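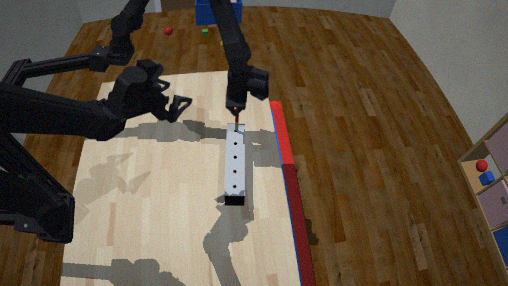 The Callow Coat

The pattern came in 3 envelopes. Mahnaz Shirazi opened them in order and laid the tissue flat under a steel rule. The coat was for the Prurstead pageant in July, to be worn by whoever played Nicholas, and the drafting notes said the finished hem must measure 900 millimetres from the waist seam.

She measured the skirt piece along the grain, less seam and hem allowances. It came to 897.

She measured it again from the other end and got 897. She checked the rule against the tape and the tape against the second tape. All three agreed to within the width of a pencil line.

A shortfall of 3 millimetres is of no consequence in a pageant coat. Wool drops further than that overnight on a hanger. But the notes were in Dravora's hand, and Dravora had cut for the Callow workroom for most of her life without an entry in the corrections book. Mahnaz had learned grading from that book. She knew which pages were blank.

She went back to the tissue. Paper shrinks as it dries, more across the roll than along it. She took the bodice front and measured the printed test square: true in both directions. The paper had not moved.

The sleeve was correct. The collar was correct, and so was the facing. The undercollar had been drawn on the bias and marked with 5 notches, where most cutters would have used two.

At four o'clock she pinned the skirt to the bodice, matching notch to notch, and found that the waist seam did not run level. It rose at the left side and fell again towards the back. The rise was 3 millimetres. She turned the bodice over and read the label on the neck edge, which she had taken for a size. It said: N., left hip.

So there had been a Nicholas, and he had stood unevenly, and the coat had been drafted to hang straight on him.

Mahnaz unpinned the pieces. The boy who had the part this year was level at both hips. She had his measurements on a card. The proper course was to true the waist, add the length back at the hem and note the alteration.

She trued the waist on fresh paper and dated the new piece. Then she folded the old one along its original creases - they were soft, and it took some time - and returned it to its envelope. In the corrections book, under Callow coat, she wrote: skirt, left, 897. Correct as drawn.

She threaded the machine and started on the pockets.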